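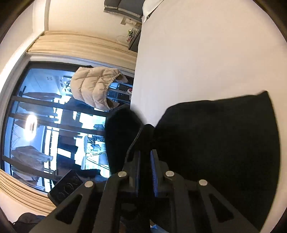
Contents

Brakutix Bags is a set of 1,109 pictures of soft bags and loose cloth being picked up indoors. Most were taken in rooms with plain walls and large windows, and black fabric is the most common material.

Files

pictures/ – 1,109 files, sorted into 37 folders, one per room
labels.csv – 3,003 rows, one per labeled item
rooms.csv – window type, wall color and floor for each room

Labels

There are 16 item labels. The ones used most are bag, strap, cloth and small device. A strap gets its own row even when it is attached to a bag. Cloth that is crumpled is still labeled cloth. If an item can't be named, use other.

Known problems

Black bags next to black cloth are hard to separate, and some outlines are off at the folds. Pictures have not been rotated, so walls and windows may run sideways. Folders from the Worku rooms are missing the floor column.

Changes

February – strap split from bag, labels.csv rebuilt.

Contact

Lensa Gebru keeps the label list. Send corrections with the folder name and row number.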